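# Notes on a Season of Teleoperation

In October I completed my second term as a demonstrator at Wellmont, where I record tasks by hand for a pair of robot arms. Several readers have written to ask what the work consists of. I set out a general account below, with the understanding that it reflects my own practice and does not speak for the laboratory.

A demonstrator sits at a desk with two leader arms, one for each hand. Each leader arm is matched to a follower arm on the bench, and the follower repeats the movement of the leader as it is made. The positions of the joints are recorded together with the camera views. One complete performance of the task is called an episode. At the close of the term our group had 1237 accepted episodes on file, divided among several household tasks. My own share consisted chiefly of clearing a table and placing the items in a bin.

The procedure is set by a short guide written by A-yeong Moon, who supervises the recording room. Both arms begin from the rest position. The demonstrator does not speak to others during an episode and does not look away from the bench. Movements are to be made at an even pace. If an object is dropped, the demonstrator picks it up again and continues, and the episode is marked as containing a recovery. Such episodes are kept. An episode in which the demonstrator hesitates for a long period is discarded, and the starting layout is set again.

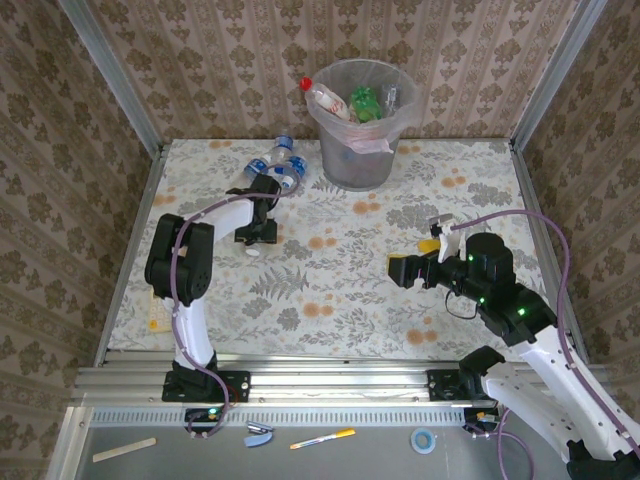
Why does the demonstrator not simply write a program for the motion? A written program would need every object to be in a known place and a known pose, and bottles and wrappers seldom are. Demonstrations show the policy many acceptable ways to deal with a disordered table, including the small corrections that are difficult to put into rules.

Bottles deserve a separate remark. A bottle on its side can roll when a finger touches it off center, and two that cross each other will often move together. Tariq Ghauri, who trained me, teaches a grasp near the middle of the bottle with the fingers lowered fully before they close. I was slow to adopt this. My early episodes contain many grasps at the neck, and the policy trained on them copied the habit faithfully. We replaced 75 of those episodes over the following weeks, and I kept to the taught grasp from then on.

The bin requires similar care. The guide asks that the gripper be raised clear of the rim before it travels across, and that it open only when the item is over the mouth of the bin. Folded bag liners tend to catch on fingers that come in too low.

I should also mention the matter of fatigue. The leader arms are light, but holding the elbows away from the body is tiring, and the quality of the recordings declines before the demonstrator is aware of it. I now stop at the first clumsy release and take a full break. The present schedule allows for this.

Recording resumes next month with cloth folding, a task I have not yet attempted with the leader arms. Questions may be left in the comments, and I will answer those that I am permitted to answer.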